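掲示板トップ > 仕事・職場 > 機械化・自動化

**手持ちグリッパーで布物を扱う仕事になって半年、手当の交渉材料がほしい**

投稿者:たたみ係

リネンと寝室まわりの整え作業をしている者です。パートです。去年の4月までは、ベッドを整えてタオルをたたんで、次の部屋へ行くだけの仕事でした。いまは同じことを、両手に道具を持ってやっています。

会社が導入したのはウラレル(Uralel)という仕組みで、人間が手持ちのグリッパーで作業した動きを記録し、あとで機械に覚えさせるのだそうです。説明会では「皆さんの技術が未来に残ります」と言われました。私の技術というのは、タオルの端をそろえて二回折ることなんですが、未来も物好きです。

困っているのは次のようなことです。

- 素手なら18秒のたたみが、グリッパーだと何倍もかかる。なのに一日の予定部屋数の表は、素手の時代のまま直っていない
- 記録分は「一回いくら」ではなく時給に込み。込みと言われたものの、込まれる前と時給が同じ
- 夕方になると親指の付け根がだるい
- 失敗した回も「それも貴重なデータです」と言われる。貴重なら払ってほしい

仕事そのものは、嫌いではないんです。布というのは本当に言うことを聞かないので、つまんだつもりの角が逃げたり、広げるつもりが丸まったりして、新人のころを思い出します。この歳で新人に戻れるとは思いませんでした。

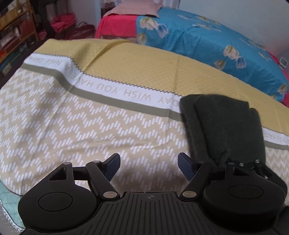
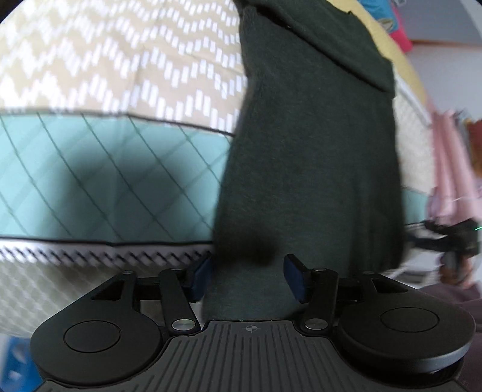 こういう布物の相手を一日やって、上司に「慣れれば速くなるから」と言われています。速くなったらなったで、機械のほうも覚えてしまうわけで、どのくらい頑張るのが大人として正しいのか、よくわかりません。

聞きたいのは二つです。同じような「教える側」の仕事で、手当がついた方はいますか。それと、機械が入ったあと、教えた人たちはどうなりましたか。できれば実際に職場で見た話をお願いします。

---

**元・倉庫の人**

手当、つきました。うちは日用品の倉庫で、入れたのはテラノ(Telano)という箱詰めの装置です。参考になりそうなところだけ書きます。

まず「技術が未来に残る」式の話には乗らないほうがいいです。乗ると気持ちの話になって、気持ちの話には予算がつきません。私たちが出したのは紙一枚でした。書いたのは、素手の所要時間、道具を使ったときの所要時間、その差で終わらなかった分。これだけです。一か月つけたら、差が40時間を超えていました。課長は紙をしばらく眺めてから「これ、誰が書いたの」と言いました。全員です、と答えました。

その結果、記録作業の日は一日900円の手当がつき、予定表も別になりました。大金ではありません。ただ、予定表が別になったのは大きかったです。手当より先に、そちらを頼むことをおすすめします。素手の表で道具の仕事を測られている限り、あなたは毎日「遅い人」にされてしまうので。

手の件は、だるいうちに言ってください。痛くなってからだと「いつからですか」と聞かれて、答えられないと話がそこで止まります。うちは続けて握る時間に上限を決めて、途中に素手の作業をはさむ形になりました。握り方は人によって癖が出るので、誰かに横で見てもらうのもいいです。私は小指に力を入れすぎていました。持つのに関係ない指なのに、なぜか一番働いていた。

それから、教えた人たちがどうなったか。うちの場合、人は減りませんでしたが、辞めた人の補充もされなくなりました。減ったと言うか減っていないと言うかは、立場によります。残った人の仕事は、機械が落としたものを拾うことと、機械が止まったときに呼ばれること。私は呼ばれるのに疲れて転職しました。箱詰めは今でも好きです。

確認しておくといいのは、

1. 記録した動きを、社外にも渡すのかどうか
2. 声や顔、部屋の中の物が記録に入るのかどうか
3. 記録を断った人の勤務時間が減らされないか

三つめは必ず文書でもらってください。口約束だと、その口の持ち主が異動します。

---

**通りすがりの設備課**

機械は敵じゃないので、前向きに取り組めば評価されると思います。うちもグルナ(Gruna)を入れましたが、みんなすぐ慣れました。布は難しいのでしばらく安泰では?

---

**リネン歴だけ長い**

上の方に「すぐ慣れた」とありますが、慣れたのが誰なのかは気になります。設備課の方は握っていないのでは。

私は宿泊施設で、たたみ機のロスタミ(Rostami)が来たときに現場にいました。教える係ではなく、来た機械の横に立つ係です。手当の話はできないので、そのあとの話だけ。

フェイスタオルは、きれいにたたみます。悔しいくらいです。だめなのは、毛足の長いもの、洗いすぎて形が台形になったもの、柄の向きを合わせたいもの。文字入りのカバーなんて、機械にとっては上下がどちらでも同じですから、平気で逆さまに仕上げます。お客様から一度お電話をいただきました。寝る前に読むものではあるので、お気持ちはわかります。

それで何が起きたかというと、簡単なものは全部機械に行って、人間には面倒なものだけが残りました。以前はフェイスタオルの山が休憩みたいなものだったんです。手だけ動かして、隣と晩ごはんの話をして。あれがなくなったのが、私には時給より響きました。楽な作業も仕事のうちだったと、会社の計算には入っていなかったようです。

ですから交渉するなら、機械が入ったあとの「残る仕事」の割り振りも今のうちに聞いておいてください。始まってからだと、もう202号室はあなたの担当、みたいに決まっています。うちの202号室は和室で布団が六組あり、機械は敷居を越えられません。私は越えられるので、私の担当です。

---

**たたみ係**(投稿者)

ありがとうございます。紙一枚、さっそく同僚に見せたら、その場で三人分の時間が集まりました。みんな黙ってつけていたんですね。手帳の隅とか、レシートの裏とかに。

予定表を別にしてもらう件と、断った人の扱いを文書にする件を先に出します。手当はその次に。親指のことは今日言いました。「湿布ありますよ」と言われたので、湿布は受け取って、話はまた明日します。

設備課の方も、コメントありがとうございました。よければ一度、握りにいらしてください。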